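Korkley Couples: a data card

Version 2

What it is

Korkley Couples is a collection of short passages from celebrity news pages, each marked up for what it claims about a relationship. The passages come from 17 entertainment sites and cover dating rumors, confirmed couples, engagements, breakups and reunions. It was put together by Arlo Tillman and Petrică Anghel to study how gossip writing moves from "spotted together" to "official," and how often it moves back.

The text is in English. Full articles are not included. A passage is usually the opening paragraph plus the first quotation, if there is one.

Files

passages.csv has one row per passage, with an ID, a site code, the month of publication and the text.

claims.csv has one row per claim. A passage can have several claims, and some have none.

sites.txt lists the site codes and the kind of site each one stands for (magazine, newspaper section, fan blog).

Claim fields

person_a and person_b are the two people the claim is about, in the order the passage names them.

status is one of rumored, dating, engaged, married, split or unclear.

source_type is one of named, unnamed, representative, social post or none.

strength is a number from 0 to 100 for how firmly the writer states the claim. It does not say whether the claim is true. 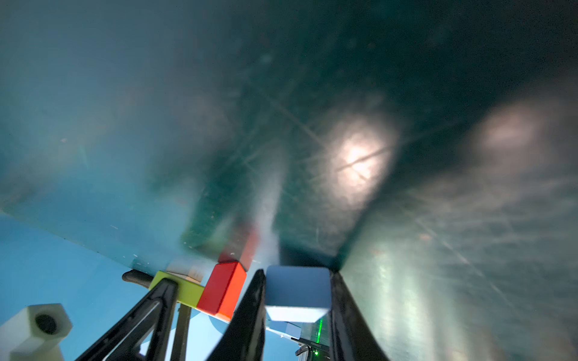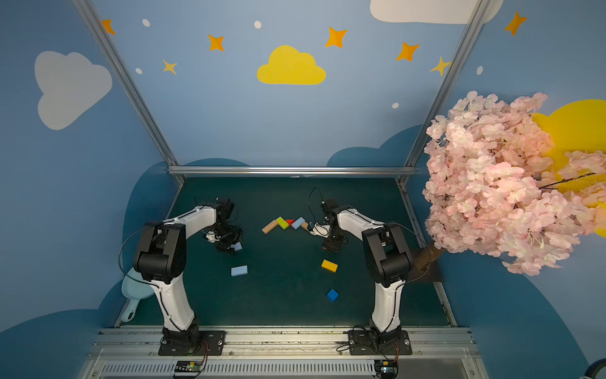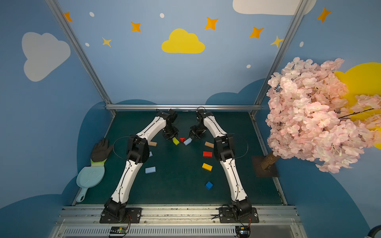
Claims are always stored as a pair of people plus a status, even when the passage mentions more people than that. Exes, siblings and friends at the same table go in the others field. The pairing is the part new annotators get wrong most often, so keep the two kinds of thing apart in your head: in the last picture the yellow-green block and the pale blue block would be person_a and person_b, and the small red one between the grippers would be the status. The remaining blocks on the table would go under others. If a passage has two possible couples, write two claims and do not try to merge them.

How the labels were made

Each passage was read by 3 annotators working separately. Where two agreed on the status, that label was kept. Where all three differed, Petrică read the passage and made the call, and the row has a 1 in the adjudicated column. Strength is the median of the three scores.

Unnamed sources ("an insider," "a pal") all get the same source_type. We tried splitting out "a source close to the couple" and dropped it when agreement was poor.

Known problems

Passages from November are overrepresented because the collector script ran twice. Duplicates with identical text were removed, but reworded copies of the same story are still in there.

The Alarcón split (test_alarcon.csv) has more breakups than the main set. Do not compare scores across the two.

Status "dating" is used for both "casually dating" and "seeing each other exclusively." If you need the difference, use the text.

Older rows with the site code SKX come from the Skitex feed, which cut quotations short. Some end without a closing quotation mark.

Use

The set is meant for research on claims and sourcing. Please don't use it to build profiles of the people named or to state that any couple is or was together. To have a passage taken out, open an issue with its ID. Arlo handles removals on Thursday.

Loading scripts are in the Drindia folder, with their own notes.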